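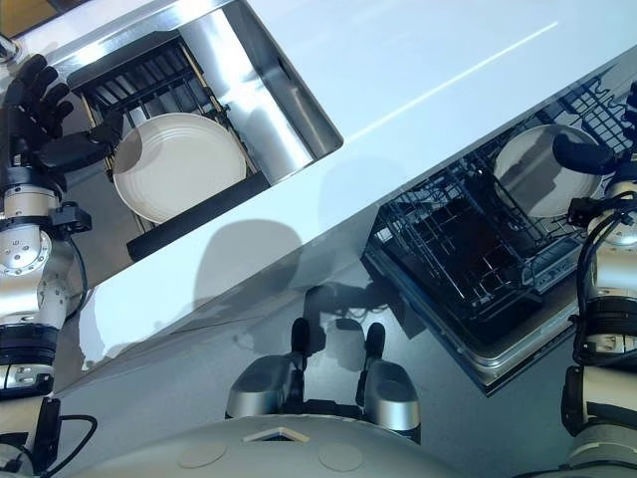
A round white plate in a black rack inside the sink.

How to remove limescale from the kitchen with citric acid

In my town the water is very hard. When we moved to Lorudlow I did not know this word, limescale, and for the first months I believed that our glasses were of bad quality. Then my neighbour Savita Dubey came for tea, looked into my kettle and asked me when I had last cleaned it. The answer was never.

Since then I have tried vinegar, lemon halves, baking soda and two ready-made sprays. I stayed with citric acid powder. It is cheap, it has almost no smell, and one bag lasts us the whole winter. This page explains how I use it for the kettle, the tap, the sink and the plates.

What you need

Citric acid powder, food grade. I buy mine at Shukla, the small grocery behind the bus station, where it stands with the baking things and not with the cleaning things. You also need a measuring jug, a tablespoon, an old toothbrush, some cotton cloths you do not love any more, rubber gloves, and a small plastic bag with a rubber band for the tap.

Before you begin

Never mix citric acid with bleach or with any product which contains bleach. The gas that comes from it is dangerous. If you cleaned the sink with bleach in the morning, rinse it very well and leave the descaling for another day.

Do not use acid on marble, limestone or any other natural stone that contains lime. The acid eats the stone in the same way as it eats the scale, and the dull mark stays for ever. My colleague Mesfin Belay lost the shine of a marble window sill like this, with only a few drops. Aluminium pans and enamel are also not suitable.

The basic solution

Dissolve two level tablespoons of powder in one litre of warm water and stir until the water is clear. Do not make it with boiling water if you want to put it in a spray bottle. I make a fresh jug each time and pour the rest down the drain.

The kettle

1. Fill the kettle to the middle with cold water.
2. Boil it, switch it off at the wall and wait ten minutes.
3. Add one tablespoon of powder, slowly, as it will fizz.
4. Leave it for 24 minutes. This strange number comes from my mother-in-law's egg timer, and half an hour is also good.
5. Pour out, rinse, boil once with clean water and throw this water away.

If there are still brown islands on the bottom, repeat from the start. Do not scratch them with a knife.

The tap

The end of the tap, where the water comes out, often has a small sieve. When the water starts to spray to the side, this sieve is full of scale. Try to unscrew it by hand, with a cloth around it for grip. Put it in a cup of solution for one hour, brush it and screw it back.

If it will not move, fill the plastic bag with solution, hang it over the end of the tap so that the sieve is under the liquid, and fix it with the rubber band. One hour is enough. I left it for a whole night once and the finish became cloudy, so please look at the clock.

The stainless steel sink

Take everything out of the sink first. Wet a cloth in the solution and lay it flat over the white marks. On the walls of the sink the cloth will stay by itself if it is wet enough. After fifteen minutes wipe in the direction of the brushed lines in the metal, never across them. Rinse with plenty of water and dry with a towel. The drying is the half of the work - if you leave drops, you will see new marks the same evening.

Plates and dish racks

White plates show scale less than glasses, but you can feel it with your finger, like fine sand. Soak them in the basic solution for ten minutes and wash them as usual. Leave out plates with a gold rim or painting by hand.

A rack is more work, as water dries between the slats and the scale grows there. On a black one you see every grey line. I lay mine in the sink, pour the solution over it, turn it after ten minutes and go through the gaps with the toothbrush.

How often

For us the kettle is every second Sunday, the tap once in a month and the rack when I become ashamed of it. With softer water you can wait much longer. Your water company can usually tell you the hardness of your area.

A question from a reader

Malou Hauksdóttir wrote to ask if the same solution is good for a coffee machine. For a simple filter machine I have used it many times, with two rinses after. For an espresso machine please read the manual first, some makers do not allow citric acid. Also do not heat a strong solution in it, as this can leave another kind of white deposit which is harder to remove than the first.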